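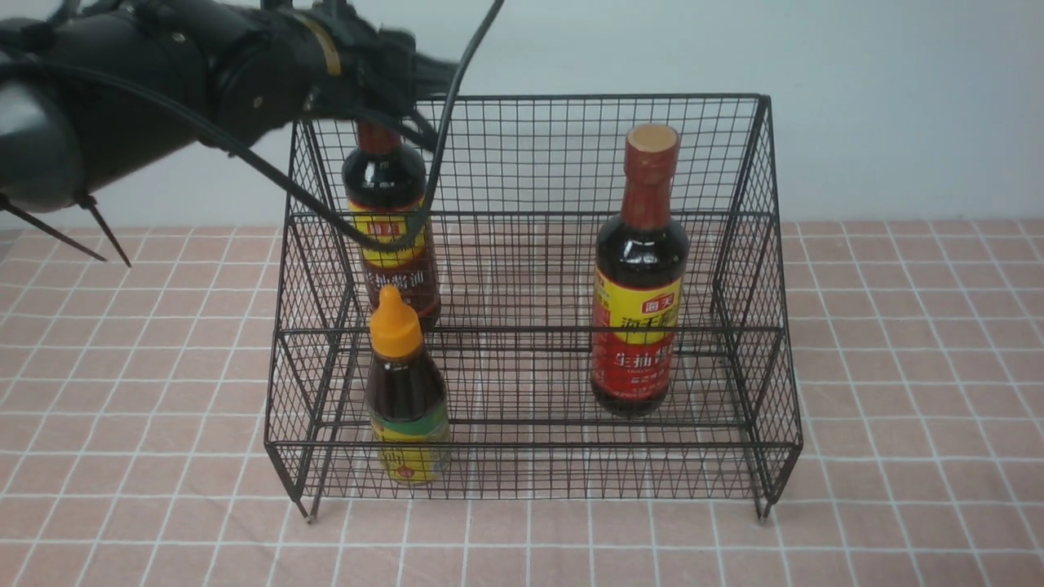
4. Flaschen einräumen

Wenn der Gewürzkorb Plinerer fest auf seinen Füßen steht, kommt endlich der schöne Teil: Jetzt dürfen die Flaschen einziehen! Lassen Sie sich dabei ruhig ein wenig Zeit, denn einmal gut eingeräumt, steht der Korb oft monatelang so, wie er ist.

4.1 Drehen Sie den Korb so, dass die hohe Rückwand von Ihnen weg zeigt und die niedrigere Seite nach vorn.

4.2 Wischen Sie jede Flasche unten und am Hals mit einem feuchten Tuch ab und trocknen Sie sie gut nach. Sojasauce klebt gern, und aus dem feinen Drahtgitter bekommt man sie später nur mit einer kleinen Bürste wieder heraus.

4.3 Stellen Sie die hohen Flaschen nach hinten — bei den meisten von uns ist das die dunkle Sojasauce. Kleinere Flaschen und Gläser kommen davor.

4.4 Drehen Sie die Etiketten nach vorn und prüfen Sie, ob alle Deckel geschlossen sind.

Hinweis: Auf gefliesten Flächen kann ein Fuß genau in eine Fuge geraten, und dann wackelt der Korb ein bisschen. Rücken Sie ihn einfach um einen Fingerbreit weiter.

Vorsicht: Belasten Sie den Korb mit höchstens 3000 g und tragen Sie ihn nie in gefülltem Zustand am vorderen Rand.

Ersatzfüße erhalten Sie bei Zadness unter der Bestellnummer 3778, jeweils im Beutel zu 2 Stück.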